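Rural Fire Cover, Skenside and Hanusport
Progress report to the Koster Fund, second half-year
Prepared by Nathalie Van Hecke

Work done since the last report

The smoke alarm visits went faster than we planned. Between June and November the two stations visited 248 homes, most of them on the Skenside side of the river, where the houses are older and many are heated with wood. In homes without a working alarm, the crew fitted one the same day. We began with the lanes behind the church and we are now as far as the quarry road.

The second water tank at Rarkunton is in the ground and connected. It was delivered three weeks late and the digging was slow, as there is rock under the lower part of the field. The old tank stays in service. With both tanks a crew can work on a barn fire without sending the tanker back to Hanusport, a drive of 19 minutes each way on a dry road.

Training

We held the joint evenings in the Hanusport station, from seven o'clock to nine. The first ones were about pump work and long hose lines. In October we did ventilation and the search of a house with two floors. Attendance from Skenside was weaker in harvest time and it became normal again afterwards. Two members still have to repeat the breathing apparatus test, and I have asked for a place for both of them in the spring course.

Radio contact in the valley remains a problem. The new handsets are better than the old ones, but behind the quarry there is still no signal, and crews have to send a person up to the road. I did not include this in the original application — I should have done it.

Money

We have spent 3303 on alarms, brackets and batteries, a little under the budget line. The tank was over by 118, all of it for the extra digging. I propose to cover this from the alarm line, if the Fund agrees. No other change is requested.

Next period

The remaining homes on the quarry road come first, then the farms above Rarkunton. We also want to check all hydrants before the frost and paint the posts again, because several cannot be found in long grass. 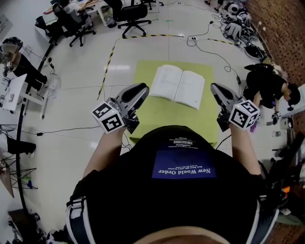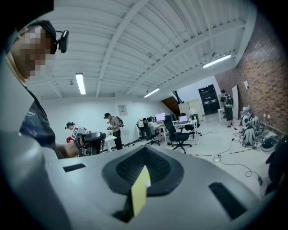 Lorraine Blackburn has read the draft and agrees with the figures, but she would put the radio problem before the hydrants. In her view a crew without contact behind the quarry is the greater risk this winter, and she asks that the Fund receive a price for a repeater mast before the next payment is decided.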